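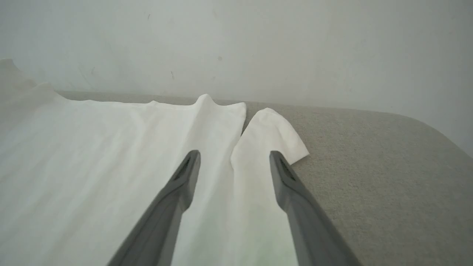
Hannelore Eder folds white laundry last. Colors go straight from the basket to the drawer, but white things get spread flat first, on something soft and pale gray if she has it, and smoothed from the middle out with the side of the hand.

She ran the linen room at a guesthouse in Norncombe for 18 years. "Thin cotton keeps every crease you give it," she says. "Pull the sleeves out before you touch the body."

Her method takes 2 folds lengthwise and one across. Selorm Sulemana, who took over from her in June, prefers to roll. His shelves hold more. Hers were easier to read from the door, and the two still argue over it at lunch.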